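회사 소개

그루쿠라(Grukura)는 유아 및 초등 저학년용 조립 블록을 선별하고 대여하는 업체이다. 2월에 창고 한 칸을 빌려 업무를 시작했으며, 현재 유치원과 방과후 교실 40곳에 블록 세트를 공급한다. 대여 주기는 4주이고, 회수한 세트는 세척, 건조, 검수, 재포장의 순서로 처리한다.

취급 품목은 윗면에 둥근 돌기가 있는 결합식 블록으로 한정한다. 자석식과 목재 적목은 취급하지 않는다. 기본 세트의 색상은 노랑, 초록, 빨강이며, 색상별 수량은 주문서에 기재된 대로 맞춘다.

검수는 평평한 작업판 위에서 진행한다. 블록을 간격을 두고 한 줄로 놓은 뒤 돌기의 마모, 모서리 균열, 변색을 확인한다. 돌기가 눌렸거나 결합력이 기준에 미달하는 블록은 같은 색, 같은 규격으로 교체한다. 작업판의 긁힘은 검수 결과에 영향을 주지 않으므로 판은 이음새가 들뜰 때만 교체한다.
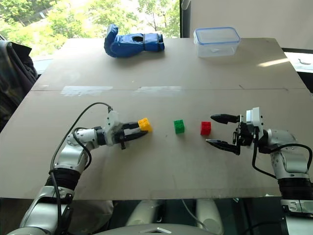

니브 카바나(Niamh Kavanagh)는 색을 섞어 담은 상자보다 색별로 나눈 상자가 수업 준비에 편하다며, 정리 시간이 15분쯤 줄었다고 전해 왔다. 다만 작은 블록은 칸막이 밑으로 들어가는 일이 있으니 칸을 더 깊게 만들어 달라고 했다.

이 의견에 따라 포장 상자의 칸 깊이를 11cm로 변경하였다. 변경된 상자는 2018년 4월 15일 출고분부터 적용되었다. 이전 상자를 사용 중인 기관은 다음 회수 때 별도 신청 없이 새 상자를 받는다.

검수 기준은 에스마일 바라미(Esmaeil Bahrami)가, 포장 규격은 키어런 퀸런(Kieran Quinlan)이 관리한다. 분실 블록은 낱개로 보충할 수 있으며, 신청 시 세트 번호와 색상을 함께 기재해야 한다. 세트 번호는 상자 뚜껑 안쪽에 있다.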